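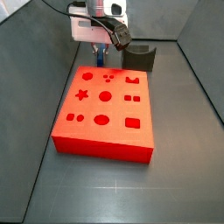 # Sturnar Insertion Cell

The Sturnar cell is a bench-scale workspace for studying how a robot arm learns to place shaped parts into matching openings. It is built and supported by Datach and was developed together with the Finbridge manipulation group, whose insertion method is supplied with every unit. The cell is intended for university and industrial laboratories that need the same task, under the same lighting, repeated many times over a long study.

## The task

Each trial asks the arm to bring a part to the shape-sorter block and seat it in the correct opening. The block has nine positions in a grid of 3 by 3. Several are simple, such as the single round hole. Others, including the star and the notched crown shape, require the part to be turned to the correct angle before it is lowered. Three positions combine more than one opening, and these are normally held back for the later stages of a study.

The block rests on the floor of the cell without clamps. A part that lands on the rim will push the block out of place, and the method is expected to notice this and correct for it. Laboratories that prefer a fixed target may order the optional base plate.

## The method

The Finbridge method divides an insertion into two stages. In the first, a policy trained on human demonstrations carries the part to a point above the opening. In the second, a small correction model takes over and adjusts position and angle during the descent. The correction model is trained on the arm's own attempts, including failed ones, and does not need new demonstrations when a shape is added.

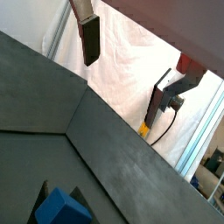 Both stages use the wrist view as well as the fixed view. The fixed view is best for finding the block after it has moved. The wrist view carries more weight close to the target, when the arm itself may hide the opening from the fixed camera. The balance between the two is learned, and users may inspect it for any recorded trial in the Vashisht log viewer.

Training with the supplied settings uses 16 demonstrations per shape. The operator should vary the starting position of the part between demonstrations and should avoid correcting the grip in mid-air. Demonstrations in which the part slips should be marked as such in the log and kept.

## Results to date

In the Finbridge trials, the two-stage method completed more insertions than the demonstration policy alone on every shape tested. The gain was smallest on the round holes, where the first stage was already reliable, and largest on the star. Most of the remaining failures came from parts that had tilted in the grip before the descent began. The correction model can recover from a small tilt, but it tends to press down too early when the tilt is large.

The method was not tested on parts that bend under load. Performance after a change of gripper has been checked on a single arm, and users who change fingers should plan to retrain the second stage.

## Enclosure and surfaces

The walls and floor are matte gray panels, chosen to limit reflections and to keep the block easy to separate from its surroundings. Overhead light can still produce a bright patch on the back wall when the lamp is set too low. The setup guide explains how to check for this before recording.

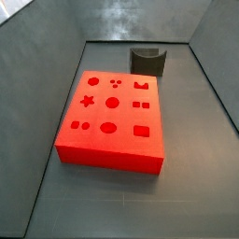 Fine lines on the floor form a cross in front of the block. They serve as a reference when the block is returned to its starting position and when the fixed camera is checked at the beginning of a session. The lines should be cleaned with a dry cloth only.

## Supplied with the cell

- Enclosure panels and floor
- Shape-sorter block and matching parts
- Curved holder
- Fixed camera mount and wrist camera mount
- Finbridge training code and trained weights
- Vashisht log viewer, with 2 user licenses

The robot arm, gripper and computer are not included. A list of supported arms is available on request.

## Ordering and support

Units are assembled to order and ship in 3 crates. Support covers installation, camera setup and the first training run. Laboratories that wish to compare results with the Finbridge trials should request the reference log set when ordering, as it must be matched to the version of the block supplied.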